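4.3 Working rules for the shared table area

This section applies to Volta two-arm cells fitted with Gimus flexible fingers. Read Section 4.2 (Emergency stop) before you begin. Only one operator may have control of the cell at a time.

CAUTION: Keep hands off the tabletop whenever either arm is enabled. Flexible fingers reduce contact force on the object. They do not make the wrist or upper arm safe to touch.

Before enabling the arms

1. Confirm that the speed limit in the Flustard console is set to 50 mm/s for first runs. Production speed is 300 mm/s and requires a supervisor login.
2. Check each finger for tears at the ribs and at the mounting block. Replace fingers in pairs.
3. Place fixed items, such as cups, along the back of the table. Leave the front clear for transfers.
4. Use empty drink cans only. Full or partly full cans are not permitted on the table.
5. Check that no cable crosses the path of either wrist.

Picking and holding

6. Open both grippers fully and jog each arm to its start position.
7. Close on the can at mid-body. Do not grip at the lid or the bottom rim.
8. Stop closing when the console shows "Contact." Additional force can dent the wall of the can and shift the grip point.
9. Lift clear of the table and pause. If the can slips, lower it and repeat from step 7.

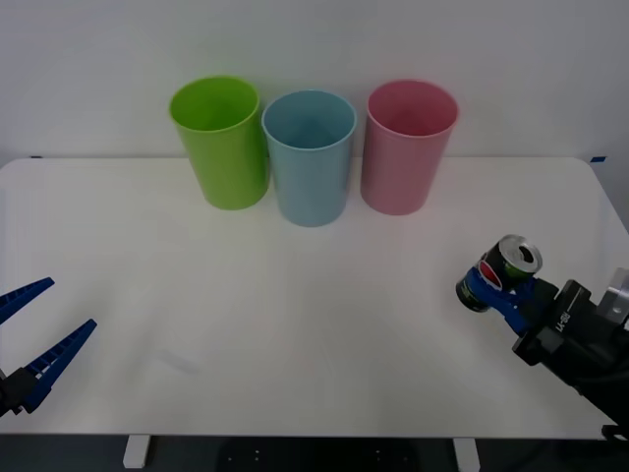

Figure 4-6. Can held by the right gripper; left gripper open.

NOTE: Left and right are given as they appear in the figure. The arm labels in the Flustard console follow the same convention.

Transfer between arms

10. Keep the receiving gripper open until the holding arm has come to a full stop.
11. Bring the receiving arm in over the open part of the table. Do not route either arm above the cups.
12. Close the receiving gripper and wait for "Contact" on both channels.
13. Open the holding gripper and back it away in a straight line before any wrist rotation.

CAUTION: Never command both grippers to open from the same key. Remove any such shortcut from the Bellini pendant.

Stopping and records

14. To end a run, set the object down, open the gripper, and park both arms before disabling power.
15. Enter the cycle count in the cell log. Finger pairs are due for replacement at 4,000 cycles, or sooner if step 2 finds damage.
16. Report any dropped object under fault code 63, including drops at reduced speed.

Changes to the rules in this section require written approval from the cell safety lead, Zamfira Enache. Section revised 10 November 2023.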